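Bindska review: a slow, stubborn strategy game that gets better after dark

Developer: Brerkescombe
Played on: PC
Reviewed by Efua Odoi

Bindska opens with a tax bill. You are the new reeve of Hastham, a river town with a broken mill and a lord who wants his money by the end of autumn, and the first thing the game puts in front of you is a list of what you owe. There is no cutscene and hardly any music. A clerk named Pop reads out the numbers, then leaves you to it.

It's a turn-based town management game with combat, and the split is about two parts management to one part fighting. Each turn is a week. During the day you assign people to jobs, fix buildings, trade with boats and settle arguments. At the end of some weeks something comes out of the marsh and you move to a small tactical map to deal with it. Whoever you sent to the mill that week is too tired to fight well. Whoever you kept back for guard duty didn't bring in any grain. Most of the decisions in the game come out of that one rule, and it holds up for a long time.

I finished the main campaign twice, once on the standard setting and once on the harder one, which Brerkescombe calls Lean Year. The second run went faster because I skipped most of the dialogue.

The management side is the stronger half. Every villager has a trade, a temper and a debt to somebody else in town, and the game tracks all of it. In my first run the smith refused to arm the ferryman over an unpaid bill for nails. I could pay it out of the town purse, order the smith to do it anyway, or send the ferryman out with a boat hook. I sent him out with the boat hook. He lived, but the two of them wouldn't work in the same building for the rest of the year, and that cost me a bridge. 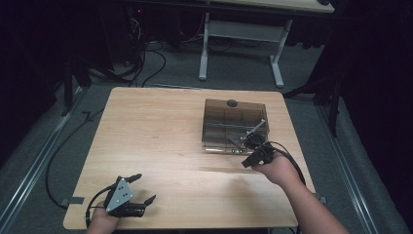

None of this is explained very well. The tutorial covers moving, building and trading, then stops. Debts, grudges and tiredness are all in the ledger, but the ledger is eight pages deep and the text is small even at the largest setting. I played for several hours before I found out that you can sort it by household. A search box would have fixed this and I hope one gets patched in.

Combat happens on a grid with up to six of your people against whatever has turned up. Positioning matters and so does light. Anyone standing in the dark can't be targeted from a distance, and that applies to both sides, so a good part of every fight is spent deciding where to put torches and when to kick them over. The night maps are the best thing in the combat by a wide margin. The daytime fights take the torches away and give you nothing in return, and they mostly come down to standing in a doorway and waiting.

Enemy variety is thin. There are marsh hounds, drowned men, a few kinds of bandit and one large thing in the final act that I won't spoil. By the middle of winter you will have seen nearly everything, and the later versions of each enemy just have more health. A drowned man with 200 health isn't more interesting than one with half that. He takes longer.

The writing is good when it's about the town and flat when it's about the plot. Lukian Derkach, the lead writer, has a knack for short, annoyed conversations between people who have known each other too long, and Pop in particular gets a lot of good lines without becoming the comic relief. The larger story about the lord and his missing brother never caught up with any of that. I guessed the ending early and it plays out the way you would expect.

On the technical side it ran fine. I had two crashes, both while loading a save from the battle map, and lost a few minutes each time. Loading gets slower as the town grows. Controller support is there but the ledger is miserable with a stick, so use a mouse if you have one. There is no way to rebind the camera keys, and the camera swings back to north every time you end a turn. That got on my nerves more than anything else in the game.

The difficulty on Lean Year is worth a mention. Your starting debt goes up to 600 silver and boats come half as often. It sounds harsh, but it makes trading matter in a way it doesn't on standard, where I was sitting on spare coin by midwinter. If you've played this kind of game before, start there.

A free update is planned for July with a sandbox mode and a second river map. I haven't played either and they don't count toward the score.

Good: villagers with real grudges, night combat, Pop
Bad: buried information, dull daytime fights, the camera
Score: 8 out of 10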